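Section 6. Washing Dark Clothes

Read Section 5 (Leveling and Hose Connections) before the first load. The steps below apply to the Tidum front loader in the Nondale laundry room.

1. Swing the round door all the way open. Empty all pockets and close zippers.

2. Put dark items in one at a time and shake each one out first. A twisted garment can throw the drum off balance.

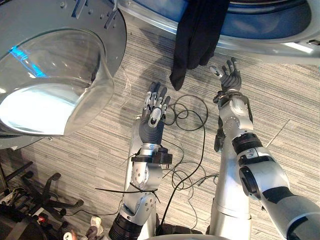

Wyn Voyle asks whether black items should go in inside out. Yes, if they are new or have a print on them. Older plain items can go in either way.

3. Do not pack the drum tight. Leave a hand's width of space at the top.

CAUTION: Check the rubber rim of the drum opening for trapped fabric before you close the door. A sleeve caught in the rim will cause a leak.

4. Close the door until it clicks. Turn the knob to Cold Dark and set the spin to 860.

5. When the cycle ends, wait for the lock to release, then open the door fully and take the clothes out by hand.
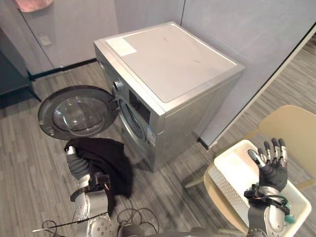 Pull long items slowly. If one is wrapped around another, turn the drum by hand until it comes free.

NOTE: Leave the door open for 300 minutes after the last load of the day so the drum can dry.

6. Wipe out any tray used for damp items, including the corners under the rim.
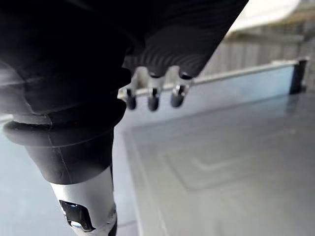
7. Clean the lint filter once a month. See Section 7.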